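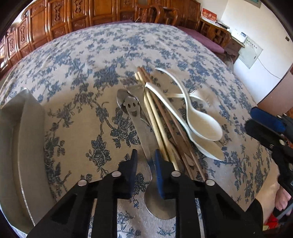
Sorting the table cutlery is the part of this guide people skip, and then they write to me asking why the chopsticks live in four different drawers. So please don't skip it! I do the whole sort on the dining table, right on the cloth, with everything tipped out in a heap where I can get at it: pale bamboo chopsticks mixed in with the dark brown ones, white spoons tangled up on top, and the steel spoon with the smiley face cut into its handle. A heap looks like a step backwards, I know. But you can't set up a Stolico drawer tray by shuffling things from one slot to the next, and I say that as someone who tried it for most of a spring.

4. Setting up the cutlery tray

Before you start, have the empty tray, a dry dish towel and one spare container (a mug is fine) within reach. The tray comes with its dividers packed flat in a paper sleeve. There are 7 of them, all the same height, and the short ones go crosswise. Leave them in the sleeve for now.

4.1 Empty and sort

1. Take everything out of the old drawer and put it on the table. Everything, including the takeout chopsticks still in their wrappers and the odd bits from the back.

2. Pull out the chopsticks first. They're long and they roll, and once they're gone the rest of the pile settles down nicely.

3. Match the chopsticks into pairs by color, then by length. Hold a pair upright with the thick ends on the table and look at the tips. If one tip stands noticeably taller, you've got two halves of different sets, so keep looking.

4. Put any single chopstick in the mug. Don't throw it out yet (its partner is probably in the dishwasher, or in my house, in a plant pot holding up a seedling).

5. Separate the spoons into metal and non-metal, then sort each of those by bowl shape. Deep oval bowls go together even if the handles are different lengths. Spoons nest by the bowl, and a stack that nests takes half the room.

6. Forks and knives last. You know what to do with forks and knives.

Note: If you have a spoon with a fancy handle, like a cut-out or a curl, put it on top of its stack. It won't sit flat under anything, and you'll want to see it anyway.

4.2 Check as you go

Wipe each piece with the dry towel while it's in your hand. Run a thumb along the wooden chopsticks from the thick end toward the tip. If you feel a rough spot, a quick rub with fine sandpaper and a dab of food-safe mineral oil will usually sort it out. Let the oil soak in overnight before you put the pair back in use.

Caution: Throw away any chopstick that has split at the tip. Sanding won't save it, and I have had a splinter in my lip, thank you, once was plenty.

Caution: Never put bamboo or wood into the tray damp. The bottom of the tray has no drainage, and a dark spot on bamboo is very hard to get rid of once it has taken hold.
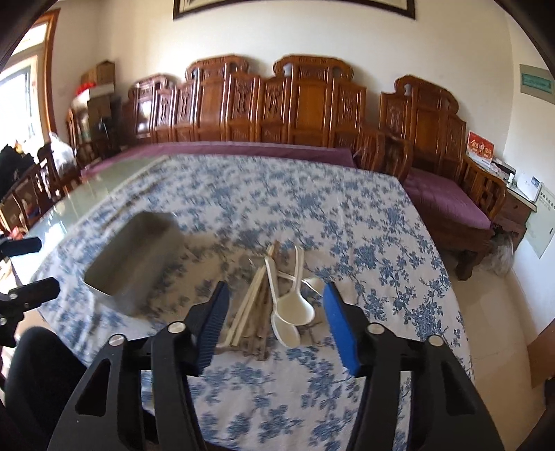 Can chopsticks and spoons share one compartment?

They can, as long as the compartment is long enough for the chopsticks to lie flat and you put the spoons in on top, never underneath. I'd still give them a slot each if you have the room. Shared slots turn back into a heap in a couple of weeks, especially with kids unloading the dishwasher.

4.3 Fit the dividers

7. Now take the dividers out of the sleeve. Lay your longest chopsticks in the tray, front to back, and slide the first long divider in beside them. Leave a finger's width of slack so you can get your hand in.

8. Put your widest spoon bowl next to that divider and set the second one to suit it. Don't measure by the handles! Every single person who has told me their tray doesn't fit measured by the handles.

9. Carry on across the tray with forks and knives. Use the short dividers at the back for the small stuff: chopstick rests, corn holders, the tiny spoons that came with somebody's mustard.

10. Press each divider down until it clicks at both ends. If it clicks at one end only, pull it out and turn it around. One end of the Stolico dividers is a hair thicker, and the leaflet doesn't mention it. (Heledd Griffiths worked this out before I did, and I'm still a little sore about it.)

11. Load the tray. Chopsticks go with the tips pointing to the back of the drawer, pairs side by side. Spoons go bowls to the back, nested.

Note: The older Voyle tray has fixed slots, so skip steps 7 to 10. If your chopsticks are too long for it, lay them on the diagonal in the wide slot. It isn't pretty but the drawer will shut.

4.4 Living with it

Give the arrangement 30 days before you change anything. I'm serious about this one. You'll reach for the wrong slot for the first week and blame the tray, and then your hand learns it. When the time is up, look in the mug. Any single chopstick that still hasn't found its partner can go out to the garden, where it makes a very good plant label.

If the dividers start to creep, take the tray out, wash it in warm soapy water, dry it completely and click them in again. Crumbs in the grooves are nearly always the cause. An old toothbrush gets them out.

Related sections
Section 3: Measuring the drawer before you buy
Section 5: Knives, peelers and other sharp things
Section 6: The utensil jar by the stove
Lining a Restov drawer without glue
Caring for wood and bamboo, by Ourania Makris
Washing and storing tablecloths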